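Home | Programs | Data | Journal | Contact

Filed under: Group Programs, Free Downloads

# Dukora Gratitude Prompts, README

Hi! I'm Delia Insaurralde, and these are the prompts and check-in notes from the group message program I run at Dukora. People kept asking me for "the list," so I finally cleaned it up and put it in one place. Last updated Sunday, May 26, 2019.

## What's in the folder

- `prompts.csv` has 710 daily prompts, one per row, with a theme and a difficulty from 1 to 3
- `replies.csv` has 3,864 short replies from members who said yes to sharing
- `themes.txt` explains the theme codes (I made them up as I went, so some overlap, sorry)

Replies are in English. A few people wrote in Spanish or Hungarian, and Enikő Szekeres and I translated those by hand. If a reply sounds a bit stiff, it's probably one of mine!

## Where it came from

The prompts started in September with a 28-day group called Farnier, and then a second group, Duseo, wanted a longer version with weekends off. Farnier people got their prompt at 6 in the morning. Duseo people begged for evenings, so they got evenings (and wrote a lot more, which I should have seen coming). The company groups are all tagged `delaunay`, after the first office that signed up.

I took out names, phone numbers, street names and anything about somebody's kids. Enikő read the whole file again after me and pulled another 73 replies that she thought a coworker could recognize.

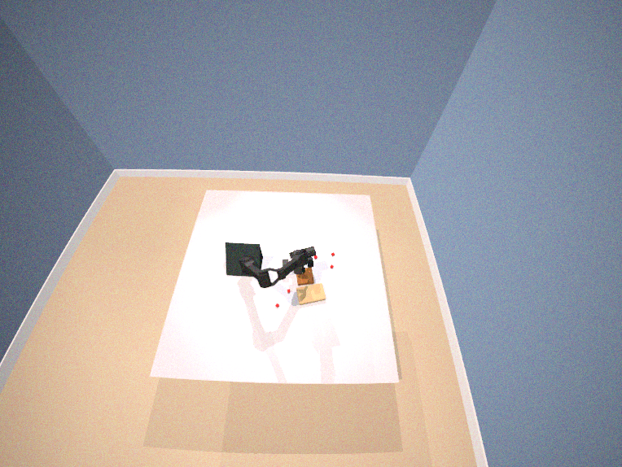 ## How to use it

Pick a theme and stay with it for a week. I like starting with `small_things` or `people`, and I save `hard_days` for when the group knows each other a little. Difficulty 3 prompts ask people to write to someone they've lost touch with, so please don't send one on day one.

If you load the files in a spreadsheet, choose UTF-8 or Enikő's name turns into soup in the credits row. Replies are capped at 200 words. Longer ones end with `[more]`.

## Known problems

- Row order in `replies.csv` is not the order people wrote in
- The `body` and `rest` themes should really be one theme
- Some prompts mention "yesterday's partner," left over from a buddy exercise I dropped

## Sharing

Free for your own group, class or team. Please keep the credits row, and don't sell it as a course. If you write new prompts, send them over, I'd love to add them!

Recent posts

- Running a quiet group: what to do in week two
- Morning or evening prompts?
- Buddy exercises I stopped using
- A thank-you letter template for teams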